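The practice of the unattributed summary has become so common in local news broadcasting that most viewers no longer notice it. A presenter looks into the camera and says that "questions have been raised" or that "critics are concerned," and the program moves on to the weather. I have spent a good part of December watching recordings of one such program, the evening bulletin on the regional station Distinis, and I wish to set out my concerns in an orderly way.

I should state my position at the outset. I am a regular viewer of Distinis and have been for many years. I hold no position with any broadcaster, I have not been paid to write this, and I regard the station's coverage of schools and road works as generally sound. My complaint is a narrow one and concerns the handling of public controversy, in particular the proposed merger of the Bodness and Govindasamy hospital districts.

The merger is a serious matter. Under the plan, the two districts would share one governing board, one budget and one set of purchasing rules. Supporters argue that the smaller district cannot continue to meet its costs alone. Opponents argue that residents of Bodness would lose their voice in decisions about their own hospital. Both arguments deserve to be heard at length, and both deserve to be tested by a reporter who has read the plan.

Over the period I reviewed, Distinis broadcast 29 items on the merger. I watched each of them twice and kept notes. In only seven did a named person appear and answer a question. In the others, the opinions of supporters and opponents were reported in the presenter's own words, without a name, a document or a meeting to which the viewer could refer. The phrase "many residents feel" was used so often that I stopped writing it down.

There are occasions when a source must be protected. A nurse who fears for her job should be able to speak to a reporter in confidence, and a responsible newsroom will explain to its audience that it has granted that confidence and on what grounds. The Distinis items gave no such explanation. The viewer was left to assume that the residents existed, that they were many, and that they felt what they were said to feel.

The longer interviews were little better. When the chair of the Govindasamy district board appeared on the program, the first question was whether the board was "excited" about the future. The second was whether the public had "misunderstood" the plan. A question of that kind supplies its own answer, and the chair was courteous enough to accept it. At no point was the chair asked about the reserve fund, which the published plan mentions on its second page and then does not mention again.

The opponents' representative was treated in the opposite manner a few evenings later. The presenter interrupted the first answer before it was complete, and interrupted the next one as well. I did not agree with everything the representative was trying to say, but I would have liked to hear it. Firm questioning is a service to the public when it is applied to all parties. Applied to one party only, it becomes a form of advocacy, and the station's own published standards say as much.

Surgical technology received more air time than governance did. The plan includes a passage on shared surgical equipment, and the station returned to that passage on several evenings, while the composition of the new board was covered in a single item lasting less than a minute.

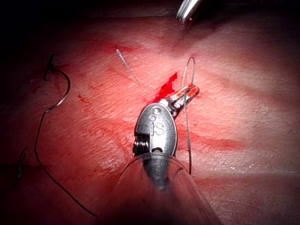
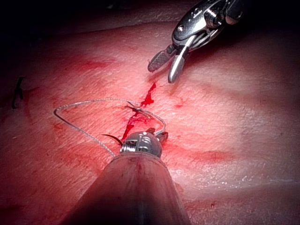
*Robotic surgical instrument, first picture; incision in a synthetic tissue pad, second picture.*

I do not object to reporting on medical equipment. It is of real interest to patients, and a hospital district should be able to explain what it buys and how its staff are trained. My objection is to proportion. A viewer who relied on the bulletin alone would know that surgery is changing and would not know who will set the property levy in Bodness after the merger, or how that person may be removed from office.

The newspaper in our area, the Govon, has done rather better. Its reports name their sources, quote from the plan directly, and print corrections in a fixed place where readers can find them. Its editorial page supports the merger, and I do not. I nevertheless consider its news pages fair, and I have written to the editor to say so. It can be done with a small staff, and the Govon's staff is a good deal smaller than the station's.

I raised these points with Distinis in a letter, to which I attached my notes. The reply thanked me for my interest and assured me that the station "takes all feedback seriously." It did not address the 29 items, the two interviews or the reserve fund. I wrote again and asked whether the station keeps a record of complaints and whether that record may be inspected. I have not yet received an answer to the second letter and will report it on this page if one arrives.

In the meantime I would make the following requests of the station's news department.

- Where an opinion is reported, the person or group holding it should be named. If the name is withheld, the reason should be given on air.
- Interviews with the two sides of a public question should be of similar length, and the main questions should be posted on the station's website afterward.
- The full text of any plan under discussion should be linked from the station's website on the day it is first reported.

The last of these would cost very little. The merger plan is a public document. I obtained a copy at the district office without difficulty, and the clerk at the counter told me that I was welcome to make further copies. A station with its own website could place it before every household in the region in an afternoon.

A petition calling for a televised debate now carries 4000 signatures. The station reported its existence in one sentence, before the sports results, and described those who signed it as "some locals." I signed it myself. I would encourage readers of this page to read the plan before deciding whether to do the same, and to write to Distinis in their own words. Form letters are easily set aside, and the station has told me in writing that it reads everything else.

Comments remain open below. I ask that they be signed.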